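Workshop notebook > Counter & Display > Donut setup
Home | Notebook | Benches | Supplies | Search

September, 9:40 in the morning

Coffee first, then the counter. I wanted to get the donut display written down while it's fresh, partly for whoever sets it up next and partly for me, as I've now laid out that table so many times that I can't remember which version we liked. So this is the Stenau counter, take whatever it is, with the covers we chose over the summer and the new boxes from Kenar.

The covers first. I was doubtful about clear curved lids when we were choosing them (I had my heart set on a plain flat tray and a sheet of paper over the top, the way my grandmother did it), but I've come around completely. They tip back on their hinges and stay out of the way while you load, and the black strip along the edge gives you something to take hold of, so you don't end up with fingerprints all over the clear part. I still wipe them with the soft cloth before we start. The paper towels leave lint and you see every bit of it under the lights.

Loading goes best from the brown serving tray. Carry it by the short ends, keep it level, and don't hurry, even if people are waiting on you. I like each donut boxed before it goes anywhere near the tray, with the liner already tucked in, because fiddling with paper once the glaze is in there is how you get a thumbprint in the chocolate.

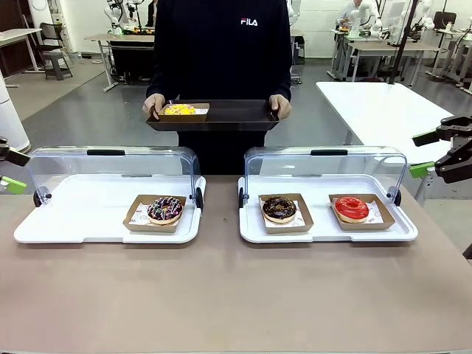 The liners are my one real grumble. They are cut a bit generous for these boxes, and a corner will stick up or poke out at the side however nicely you fold it. We have 481 left of this batch, so we're going to be living with it for a good while! What I do now is crease the paper once along each long side before it goes in the box, and that mostly settles it. The Saragih sheets we had in the spring were smaller and lay flatter, but the glaze soaked straight through them, so I wouldn't go back.

On arranging: two boxes to a display tray, side by side along its length, and leave a little breathing room at the rim so you can get your fingers down beside the box. I've tried squeezing in a third, and it goes, but the boxes lean on each other and the whole thing looks like a moving van. Two is friendlier. I also like to keep a red glazed one next to something chocolate. The red is so shiny that it makes its neighbor look richer, and if you put it beside the yellow the pair of them shout at you from across the room.

The crunchy topping on the chocolate needs a word too. It sheds. Not terribly, but enough that I check the paper after every move and tip any crumbs out before the box goes back down. Sprinkles hold on much better, provided they went on while the glaze was soft.

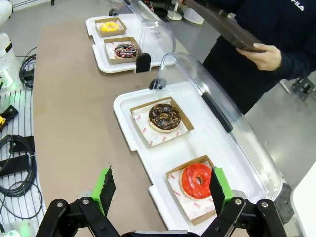

Mistent, reading over my shoulder at this point, would like it noted that the yellow one belongs at the far end and should stay there, that bright colors pull the eye along the counter, and that moving it up front makes everything behind it disappear. I've argued the other side of this for weeks, but I'll put it down as written, and I do half agree. The yellow has that big cheerful presence and you find it wherever it is. It may as well do some work for us.

So, for the next setup, far tray: yellow at the back, dark chocolate with the colored sprinkles nearer. Near tray: crunchy chocolate further along, red up close. Lids open until everything is in.
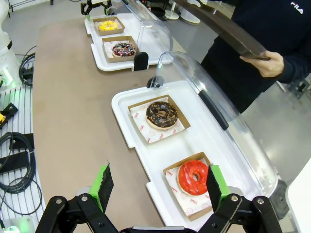 I weighed one of the boxed ones on the little scale before lunch, out of curiosity more than anything, and got 253 grams with box and liner, which seems like a lot of donut. The shelf label we drafted says 200, so somebody's arithmetic left out the packaging, quite possibly mine. I'll redo the label.

Still to do: trim a few liners and see if it's worth the bother, wash the serving tray by hand, ask about smaller boxes for the plain ones, and get a fresh cloth for the covers.

Filed under: counter layout, boxes and liners, baked goods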